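News > Shelter Notes > July

Hi everybody! Quick update from the Prambridge shelter, where I've been helping in the cat rooms since spring (and yes, I still come home covered in fur).

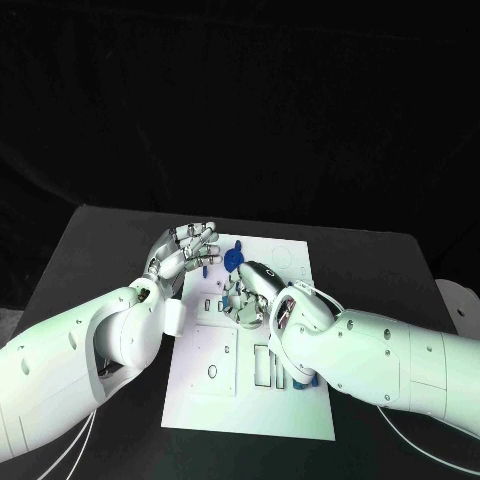
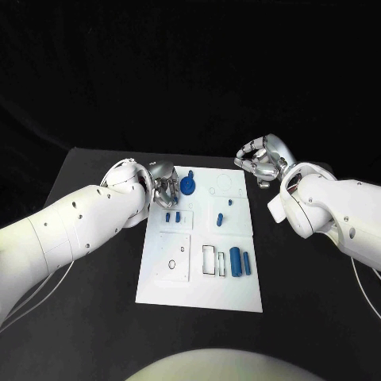 So, kittens. We've taken in 124 of them so far this season, and the foster list is stretched pretty thin. If you have a spare bathroom and can put up with some squeaking at 5 a.m., please think about taking a litter for 2 or 3 weeks. We send you home with food, litter and a heating pad, and the clinic over in Nultia handles all the shots.

The fund for the new quarantine room is at $2,250, which is way more than I expected by now! The Birhane Street bake sale did most of that – those lemon bars went fast.

One more thing: Cutimska, our big gray senior girl, is still waiting. She's quiet, she likes a windowsill and she'd rather not share it with a dog. Come by any afternoon and ask for her at the front desk.

Last updated: July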